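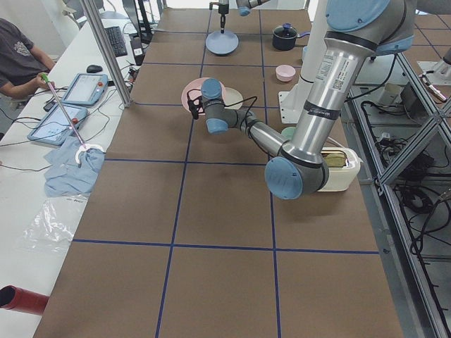 Brown paper, blue tape and the pastel plates, with bread in the toaster.

25/04/2026

Went in to Cosstead on the late bus and missed the first half hour, which I gather was mostly tape. Chalerm has a theory about tables. If you cover the thing in brown paper and mark it into big rectangles, you can see where your kitchen stuff really lives and stop buying more of it. He has been going on about this since last August. I said a table already has edges and he said edges weren't enough.

I will give him that it looks smart. The dark blue on the brown is a nice pair of colours and I would happily wrap a parcel that way. Whether it teaches anyone to put a plate away is another matter. The pink plate and the cream one were overlapping a bit and neither of them seemed bothered about the rectangles. I pointed this out. Chalerm said that was "information". Everything is information with him.

I don't trust pastel crockery. Pale blue plate, pink plate, pink bowl, and something small in pale green that I never got a proper look at. All very pretty, and I know what will happen the first time someone has a curry. Mum had a yellow set from the market when we lived on Thammasiri Road and we weren't allowed to eat anything off it except toast. I told Chalerm this and he said we had toast covered. There was indeed a slice standing up in the toaster, so I couldn't argue, though I noticed he didn't offer me any.

The pot I did like. Small, navy, lid with a blue knob, short handle. It's too small for soup for two, whatever he says, but it would do an egg or one person's beans. Asked where it came from and he said Sukis, the shop by the station, and then went vague about the price. I've been in Sukis. They had a teapot in the window marked 1,255 and I assumed the comma was a mistake until I went in and asked. So I have my suspicions about the pot.

Also had the talk about the toaster. He wants it at the right-hand side for good, and I want to know who is going to wipe the crumbs off brown paper. You can't wipe paper. You can shake it, but not with it covered in crockery. He says you change it when it gets bad and that he has a roll of 500 metres, and I said bad by whose standards, and we left it there. I don't believe the 500 metres either. I've seen the roll.

Had lunch at Sirard (cheese roll, dry, tea fine). He drew the table again on a napkin and put the bowl next to the plates instead of near the pot. I'd put it there in the first place, but I let him have it. He wants me to try the same at home for 3 weeks and keep a note of what strays out of its square. I said I keep a diary 365 days a year and most of it is about things not being where I left them, so I could save him the bother and read some out. He didn't take me up on it.

Bus home was packed. Stood all the way.

Later - looked in the cupboard over the sink while the kettle was on. Two lids with no pans, the gravy boat, the good colander under the bad colander. I thought about tape for possibly a minute. I do have some, left over from the shed window, but it's white and would show the dirt. Moved the gravy boat to the top shelf and shut the door.

Need bread, and washing-up liquid. Ring Mum tomorrow and ask what became of the yellow plates.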